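Retitz sagt Danke: Stoffspende für die Nähwerkstatt Madigan bringt 2.000 Meter auf die Regale

Retitz, im September. Wer in den vergangenen Wochen an den Räumen der Nähwerkstatt Madigan vorbeigekommen ist, hat sich vielleicht über die vielen Stoffballen im Flur gewundert, die sich dort bis unter die Fensterbänke stapelten. Der Textilhändler Brekemska hat sein altes Lager aufgelöst und der Werkstatt 2.000 Meter Stoff überlassen, vom feinen Hemdenstoff bis zum schweren Dekostoff in gedeckten Tönen. Wir freuen uns riesig darüber und möchten allen, die beim Tragen, Messen und Sortieren mit angepackt haben, von ganzem Herzen danken!

Die Nähwerkstatt gibt es in Retitz nun seit 6 Jahren. Angefangen hat alles mit zwei geliehenen Nähmaschinen und einem Zuschneidetisch, der eigentlich ein Tapeziertisch war (und das merkte man ihm auch an). Inzwischen kommen Menschen aus der ganzen Stadt und den umliegenden Dörfern zu uns, manche mit einer Hose, die gekürzt werden soll, manche mit einem Karton voller Gardinen von der Großmutter und der Frage, ob sich daraus noch etwas machen lässt. Meistens lässt sich etwas machen.

Im vergangenen Kursjahr haben sich 311 Teilnehmerinnen und Teilnehmer angemeldet, so viele wie noch nie. Besonders gefragt waren die Anfängerkurse am Abend und der Kurs „Vorhänge selbst nähen“, der wegen der langen Warteliste im Herbst gleich doppelt angeboten wird.

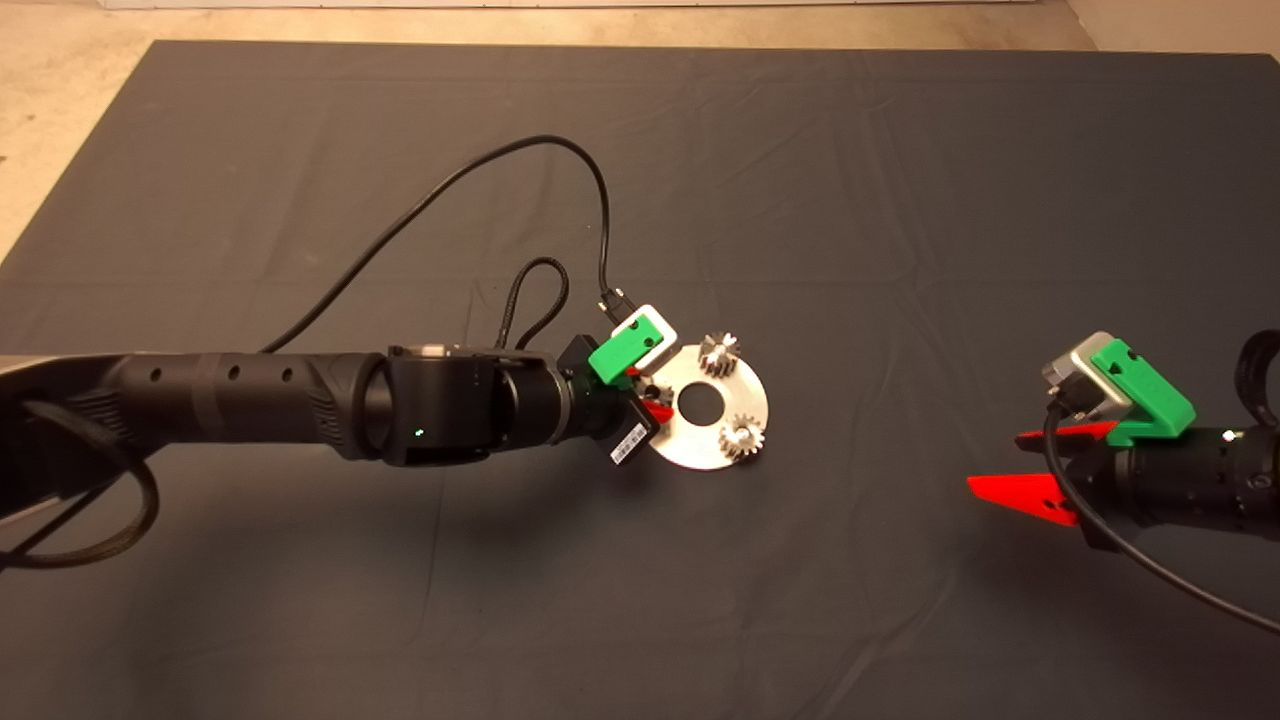
Dunkelgraues Tuch, flach auf hellem Boden ausgebreitet.

Aus der Spende entsteht jetzt zunächst das Projekt Orirum, auf das wir uns schon lange freuen. Gemeinsam mit den Kursgruppen nähen wir Tischdecken, Kissenhüllen und Vorhänge für Vereinsheime und Gemeinschaftsräume in Retitz, in denen es bisher etwas kahl aussieht oder hallt. Die Räume können sich mit einer kurzen Nachricht bewerben, am besten gleich mit den Fenstermaßen und einem Hinweis, ob Schienen oder Stangen vorhanden sind. Vorkenntnisse braucht zum Mitnähen niemand, Garn und Nadeln liegen bereit, und wer die eigene Maschine lieber mag, bringt sie einfach mit.

Die ersten Nähabende beginnen um 18 Uhr in der Werkstatt. Für Tee und etwas Gebäck ist gesorgt, über einen mitgebrachten Kuchen sagt bei uns aber erfahrungsgemäß auch keiner nein.

Reststücke, die für größere Arbeiten zu klein sind, geben wir gegen eine Spende gern an Kindergärten und Bastelgruppen weiter. Bitte vorher kurz Bescheid geben, damit wir passende Stücke heraussuchen können.

Anmeldungen zu den Kursen und Bewerbungen für Orirum nimmt das Büro der Nähwerkstatt Madigan in Retitz während der Öffnungszeiten entgegen. Abdruck honorarfrei, Belegexemplar erbeten.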